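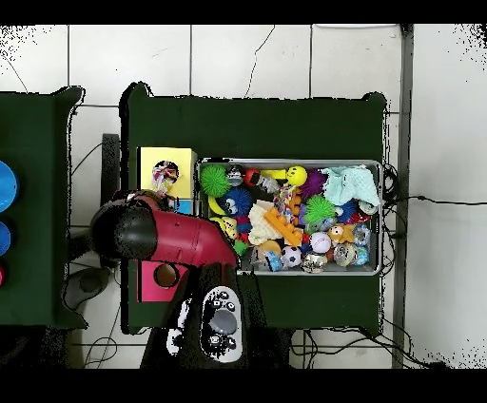

Search the notebook Go

2/4/24
Posted by Brenda Parsons

Sunday in the workshop, so no phones and I got a decent run at the Plodport hub. Quick recap for Raquel, who was away when we started: the Macedo house wants its blinds, hallway lights and hot water all on the one controller, and the blinds keep dropping off overnight. Not every night, which is the maddening part.

Pulled the log off the hub first thing. 2,317 lines, most of it the hallway motion sensor nattering to itself (who sets a sensor to report every time the light level shifts a whisker? me, probably, last August). Filtered that out and the blinds' dropouts all sit right after the hub does its nightly backup. The radio goes quiet for 37 seconds and the blind motors give up looking for it. The lights don't care, they just rejoin. Motors sulk until somebody pulls the battery.

Tried the Kokari motor on the bench with the older firmware and it rejoined by itself, 3 goes out of 3. Newer firmware, no luck. So I reckon it's the retry limit they changed, but I'd like Sadia to have a squiz before I ring the supplier and make a goose of myself. 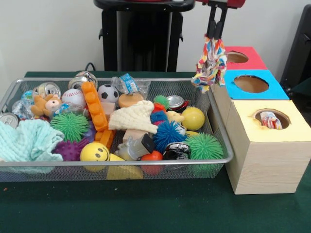
Other thing I wanted to sort was the dimmer in the hallway. Mafalda says the owners hear a buzz at low brightness. Put the spare on the bench with the same LED downlights and yep, buzzes like a blowfly under 20 per cent or so. Set the minimum level a bit higher and it went away. Easy fix, can be done from the app, don't let anyone drive out there for it!

Still no joy naming rooms properly in the Clurneck panel. It cuts off anything long, so "Upstairs laundry" comes up as "Upstairs la" and I've given up and called it Laundry 2. Rosário, if you know where the character limit lives, please write it in here and not on a sticky note.

To do:
- move the backup to midday, see if the blinds survive the week
- roll one motor at the house back to old firmware, leave the others alone so we can compare
- order neutral wire, the white roll's nearly finished
- ask Mafalda whether the hot water relay was ever labelled in the switchboard, I can't find it on the drawing

Left the hub running on the bench with the log on full.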